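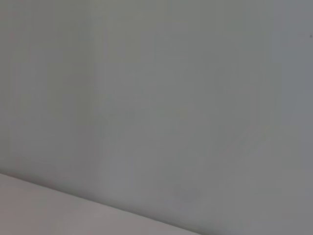 Der Griff zum Kessel

Wer einem Roboter etwas beibringen will, braucht ruhige Hände und eine gewisse Lust an der Wiederholung. Ein Besuch bei Flukora, wo Maschinen den Haushalt von Menschen lernen

Elsie McKinnon hält die Luft an, wenn es knifflig wird. Das hat sie sich in den ersten Wochen angewöhnt, und inzwischen machen es fast alle im Team. Vor ihr auf dem Pult liegt ein Steuerarm, leicht genug, um ihn mit zwei Fingern zu führen. Was sie mit ihm tut, macht am Tisch gegenüber der große Arm nach: heben, drehen, absenken, schließen. Die Verzögerung ist so gering, dass man sie nach einer Viertelstunde vergisst. Ich habe es ausprobiert und war sofort verloren für den Rest des Vormittags, so viel Spaß macht das!

Flukora hat sich auf das Vormachen spezialisiert. Programmiert wird hier erstaunlich wenig. Eine Aufgabe bekommt einen kurzen Namen, dann setzt sich jemand ans Pult und führt sie vor, wieder und wieder, mit kleinen Abweichungen bei jedem Durchgang. Mal steht der Gegenstand weiter links, mal ist er gedreht, mal kommt der Arm aus einer ungewohnten Richtung. Kameras und Gelenksensoren zeichnen alles auf, und aus den Aufnahmen lernt ein Modell, welche Bewegung zu welchem Anblick gehört.

Für die Serie »Fallow«, in der es um Küchengeräte geht, sind bisher 1.407 Vorführungen zusammengekommen. 200 davon stammen allein von McKinnon, die früher Marionetten gebaut hat und darin bis heute die beste Vorbereitung auf ihren Beruf sieht. »Bei der Marionette spürst du das Gewicht über den Faden«, sagt sie. »Am Pult spürst du nichts. Du musst das Gewicht sehen lernen.«

Ein Kessel ist dafür ein wunderbar gemeiner Lehrer. Er ist rund, er hat einen Bügel, und er hat eine Tülle, die man leicht streift, wenn man von der falschen Seite kommt. Ein Mensch denkt darüber keine Sekunde nach. Am Pult muss man sich entscheiden: erst hoch und dann hinüber, oder flach heran und im letzten Moment ausweichen? McKinnon nimmt fast immer den hohen Weg. Kollegen bevorzugen den flachen, und beides landet in den Daten.

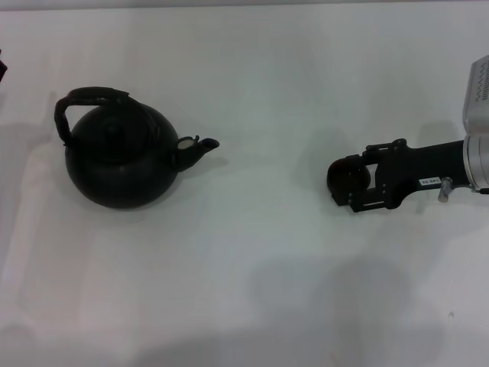 Tautahi, 15. August 2026

Am zweiten Tag meines Besuchs sitzt Pranab Haque am Pult. Er leitet die Auswertung und führt trotzdem regelmäßig selbst vor, damit er weiß, was er seinen Leuten zumutet. Seine Bewegungen sind kürzer und eckiger als die von McKinnon, und auf dem Bildschirm mit den Gelenkkurven erkennt man das sofort. Jede Person hat eine Handschrift. Haque zeigt mir zwei Kurven übereinander, und selbst ich als Laie kann nach wenigen Minuten sagen, welche von wem stammt.

Ob diese Handschriften stören oder helfen, darüber wird im Haus gern und ausdauernd gestritten. Anfangs wollte man alle auf einen Stil trimmen. Es gab ein Merkblatt mit genauen Anweisungen, wo der Greifer kurz verharren soll und wie schnell er sich senken darf. Die Modelle, die daraus entstanden, liefen sauber, solange alles stimmte, und blieben ratlos stehen, sobald der Gegenstand ein Stück verrutscht war. Heute gilt nur noch: vor dem Schließen langsam werden, und ein misslungener Versuch wird korrigiert statt abgebrochen.

Gerade die Korrekturen haben es Haque angetan. »Wenn jemand danebengreift, kurz zurückgeht und neu ansetzt, ist das Gold«, sagt er und spult mir eine solche Stelle vor, gleich noch eine und dann eine dritte. Von 26 Vorführungen, die er an diesem Morgen durchsieht, sortiert er fünf aus. Meistens liegt es am Zögern. Eine Pause, in der die Bedienerin nur überlegt, sieht in den Daten aus wie eine Pause, die zur Aufgabe gehört, und der Roboter lernt sie brav mit.

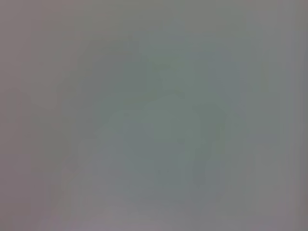
Abgespielt wird eine Vorführung bei Flukora immer mit allen Blickwinkeln nebeneinander, dazu die Kurven der Gelenke. Die Software dafür heißt Direll und ist im Haus entstanden. Haque springt mit den Pfeiltasten so flink durch die Zeitleiste, dass ich kaum mitkomme. Ihn interessieren die Übergänge: Wo hört das Annähern auf, wo beginnt das Greifen? Manchmal setzt er die Marke dreimal um und ruft dann doch McKinnon dazu.

Am Nachmittag darf ich noch einmal selbst ran. Mein Anflug ist viel zu hoch, dann viel zu vorsichtig, und McKinnon lacht, weil ich den Ellbogen verdrehe, als könnte das dem Arm drüben helfen. Im November soll die Serie um das Ausgießen erweitert werden, zunächst mit leeren Gefäßen. McKinnon übt die Kippbewegung schon jetzt zwischen den Durchgängen, mit dem Steuerarm in der einen Hand und ihrem Pausenbrot in der anderen.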